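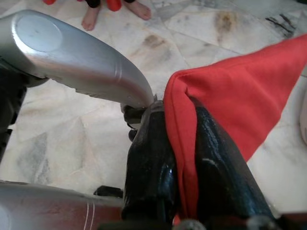

How often should you wash kitchen towels? Every 2 days if you cook most nights, and sooner after raw meat.

I used to wait for the weekend load and the towels always smelled a little sour. In April I bought a pack from Patano and started a small basket by the back door – kitchen things only, no socks. I run it at 40 with half the usual soap and skip the softener, which leaves a film and makes cotton worse at drying plates.

The Patano towels shed lint for the first few washes. The older Ovesano ones never did, but they have gone thin in the middle and I use them for the floor now.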